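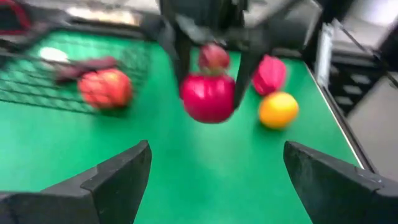
1/ Storing fruit and veg at home without a cold room. Notes from a winter of logging temperature and humidity in a terraced house in Cuneck. Short posts, one point each.

2/ Temperature first. My kitchen sits at 20 degrees for most of the day and peaks in the early evening when the oven is on. Fine for ripening. Poor for keeping roots, which go soft and start to sprout.

3/ Humidity second. The understairs cupboard reached 96 per cent in November with the door shut. Carrots in damp sand were happy with it. Onions were not: grey mould at the neck. Onions and garlic want dry air and a bit of movement.

4/ Air gaps matter more than the container's price. A solid-sided tub traps moisture under the bottom layer, and that is where rot starts. Open mesh on all sides lets it out. One layer deep for anything soft-skinned.
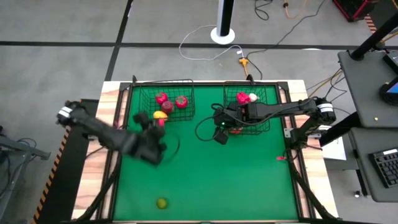

Two black wire baskets, side by side. Lemon at the front of the left one.

5/ Ethylene. Apples, pears, bananas and ripe tomatoes give it off. Potatoes, leafy greens and cucumbers react badly to it. Separate shelves in the same cupboard did little in my log. Separate rooms did.

6/ Citrus gives off very little and can share with most things. The catch is mould: a single bad lemon spreads spores to whatever it touches. Check the underside when you check the rest.

7/ Meters. I ran a Joler and an Arain next to each other for a month. They disagreed by 2 degrees throughout. The salt test put the Joler's humidity reading closer. Whichever you buy, test it before you trust it.

8/ Longest keeper so far: a Celumex squash, 124 days on a slatted shelf in the back bedroom, stalk left on. The ones with the stalk knocked off went much sooner.
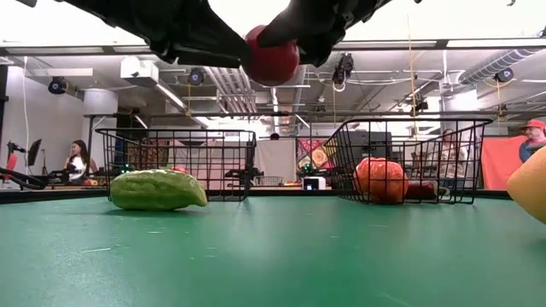
9/ Handling is the part I'd undervalued. Most of the early losses in my log began at a bruise, usually from tipping a full bag into a bowl. Lift things in singly and place them. Anything already marked goes to the front and gets eaten that week.

10/ Washing: leave it until you cook. Brush dry soil off roots and put them away as they are.

11/ Next up is a vented box on the north wall outside, with the same meters. Readings from December onwards if the batteries hold out. Questions on the sand method are welcome below, I still have the moisture notes.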